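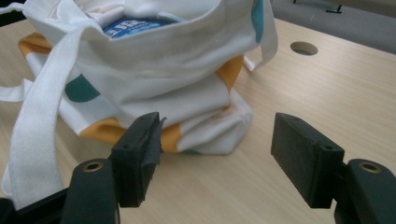

Friday, after lunch

Tote day again. Danuta wants the bag question settled before the April order goes in, so I cleared the big table, put the kettle on and got going. Writing it down as I go this time, because last round I kept it all in my head and then Radosław asked me for the numbers and I had none (sorry again, Radosław!).

Where we are: Firkton quoted us for 2,000 bags, with a price break at 3,000. Cecilia thinks 3,000 is greedy and we'll be tripping over cartons until next year. I lean her way, but the price break is a good one and I'd like to see Danuta's face when she works it out per bag.

The printed canvas first. I do like this pattern, the mustard orange going round the lower part with the teal half circle. On white it looks cheerful without shouting. Hui-mei's first drawing had the orange much higher up and we argued over it for most of a morning. She moved it down and she was right to, the color stays in view even when the bag slumps, and this bag slumps a lot. It won't stand up by itself with just a little in it. The top folds over and everything bunches. Eugeniusz calls that a fault. I call it a tote bag! Anyone who wants a box can buy a box.

Still, he has a point about finding things in it. When the opening flops shut you end up digging around with one hand and holding a strap with the other. Ideas so far:

- heavier canvas (Viklund have one, costs more, feels like a tent)
- a stiffer hem just at the top
- leave it alone

My vote is the hem. Asked Hui-mei if the teal near the top edge would survive a wider hem and she said she'd have to shift the artwork a little, no drama.

Handles. The long strap is flat with a twill weave and I have no complaints about how it feels on the shoulder. Tried the Ganer webbing on another sample for comparison and it's slippery, slid off me twice on the way to the mailbox. Cecilia has narrower shoulders than I do and gave up on it before she got to the door. So no Ganer, unless they send the brushed one they keep promising.

Wash test: two cycles at 60 on the plain offcuts, no print on them. They came out smaller, and I stupidly didn't mark them before they went in, so I can't say by how much. Redo with pencil marks at the corners. Radosław has offered his good ruler, on the condition that it comes back.

Print goes in the wash next, on scrap pieces only. I don't want to lose a finished bag to find out the orange bleeds. Drarnosine fixer on half of them, nothing on the other half, same load. Eugeniusz says separate loads or the bleed from one lot will spoil the other, and yes, OK, separate loads.

To do Monday:
- offcuts marked and back in the wash
- ask Firkton if a wider hem changes the quote
- chase Ganer, politely
- Danuta to sign off the orange (she wants to see it in daylight by the window, so not at five o'clock like last time)
- find my tape measure, last seen under Hui-mei's drawings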